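Ticket 1399: Bestellübersicht Kantine zeigt nach Update falsche Portionszahlen
Status: gelöst
Modul: Sadari Menüplanung
Eröffnet: 8. Februar 2018

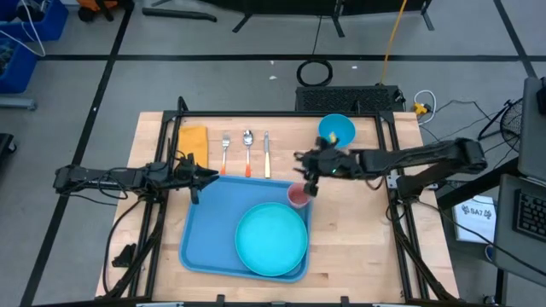 Barreto-Support: Bitte die genaue Versionsnummer nachreichen und prüfen, ob der Fehler auch bei einem neu angelegten Wochenplan auftritt. Steht in den Einstellungen unter Export noch das alte Trennzeichen?

Antwort Standort Sellisow:
Version ist 4.2, Build 842. Neuer Wochenplan angelegt, gleiches Ergebnis. Trennzeichen steht auf Semikolon, daran wurde nichts geändert. In der Maske stimmen die Zahlen. Erst in der Exportdatei für den Lieferanten Vultness steht bei allen Menüs mit Beilage die doppelte Menge. Menüs ohne Beilage sind richtig.

Barreto-Support: Dann wird die Beilage vermutlich als eigene Hauptposition mitgezählt. Bitte folgendes testen:
Stammdaten öffnen, Reiter Komponenten.
Bei einer Beilage den Haken "eigenständig bestellbar" entfernen.
Speichern, Client neu starten, Export wiederholen.

Antwort Standort Sellisow:
Bei Kartoffelsalat getestet, Menge jetzt korrekt. Der Haken ist bei sämtlichen Beilagen gesetzt, vor dem Update war er das nicht. Muss ich das von Hand ändern? Wir haben über 2000 Komponenten im Stamm.

Barreto-Support: Nein, Korrekturskript liegt im Downloadbereich. Vorher Datensicherung machen, alle Clients abmelden. Laufzeit bis 30 Minuten.

Antwort Standort Sellisow:
Skript gelaufen, Export geprüft, Mengen stimmen wieder. Den Plan vom Oktober lasse ich unverändert. Ticket kann geschlossen werden.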